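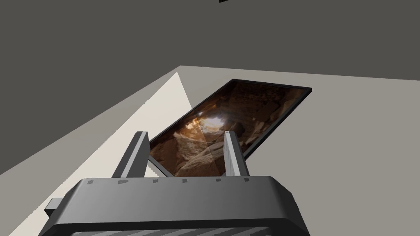 Can a machine hang a picture yet?
Posted 2024-01-28 by Rocío Ibarra

I've been going back and forth on this with people at work and would like some other opinions. We do turnovers on furnished rentals, and a lot of the work is small stuff. Beds, dishes, wiping down, and putting things back on the wall that guests took off or knocked loose. My boss read something about home robots and now wants to know which jobs could go to a machine in the next few years. I said vacuuming, maybe mopping. He said hanging pictures should be easy because a picture is flat, light and doesn't move.

I think he's wrong. Getting hold of a thin frame is one job. Carrying it upright without twisting it is a second, and finding the hook behind it with the wire is the worst one, and you do that by feel. I've hung hundreds of these and I still miss the hook.

Has anyone here worked with arms on this kind of thing?

tinsnips_dale
I run two arms at a stamping shop. Your boss is half right. Flat and light is good. Thin is fine too if the part is presented to the gripper on edge, the same way every time. We pick blanks thinner than any picture frame all shift long. What kills you is when it's lying flat on a table. Two fingers have nothing to close on until something tips it up.

granus_owner
I have the Granus floor unit, paid 1,299 for it. It vacuums. It does that well. It also eats a sock every week. So my answer to the question in the title is no, and I'd wait on anything with hands.

Marlow77
Disagree with the above. A vacuum getting stuck on a sock says very little about arms. Different machine, different problem. The research side has moved a lot in simulation. They can run the same pick over and over in a rendered room with no broken glass to sweep up, and then move it onto real hardware. Picking up a framed picture with a two-finger gripper is well within what's being done.

tinsnips_dale
Picking up, sure. She asked about hanging. In a simulated room the wall is flat and plain, and the frame stays where you put it if the software says it does. Real walls have old paint, a nail bent down a little, and a wire somebody tied too long. I'd also want to know how it decides a frame is straight. A bubble level is cheap but the arm has to know to look.

Rocío Ibarra
Straight is a big one for us. Guests do notice a crooked picture. I get messages about it. With a person I just say "left side down a hair" and it's done. What does a machine do, let go, back off, look and try again?

Marlow77
Pretty much, yes. Let go, back the gripper away so it's clear of the frame, check the angle, go back in and nudge a corner. The nudge is harder than it sounds because the frame swings on its wire.
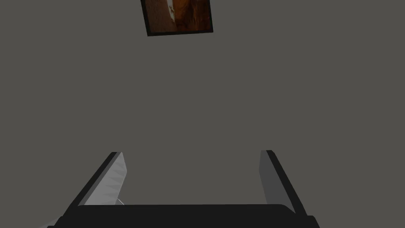 Kalogeropoulos wrote to me that his crew gave up on nudging and went to two hooks per frame, so it can't tip in the first place. He says anyone thinking about machines in rentals should change the wall before they buy the arm. I'd go along with that. Two hooks, same height, same spacing in every unit.

Rocío Ibarra
We could do two hooks. We have 18 units and every one has different pictures, so it would be a job, but we could do it by May.

granus_owner
Then you've spent the labor getting ready for a robot you don't have. And with two hooks your own people will hang them straight anyway. So what's the arm for?

Marlow77
Fair point on pictures. But the same arm would do dishes and pick up towels. You don't buy it for one chore.

tinsnips_dale
Show me one that does dishes in somebody else's kitchen without a tech standing by. Our integrator, Lasovgate, won't quote anything where the parts aren't in a known spot. I asked them once about sorting mixed scrap out of a bin and they passed. That's a shop floor with good light and a fence around it. A rental in Skinville with guests checking in at 4 is a lot worse.

Marlow77
Integrators quote what they can guarantee. That isn't the same as what can be done.

tinsnips_dale
It's the same to the person paying.

Rocío Ibarra
OK, I'm going to tell him floors yes, pictures no, and ask for money for hooks. If anybody has tried an arm in an occupied unit, even for one day, please post what it managed and how long it took.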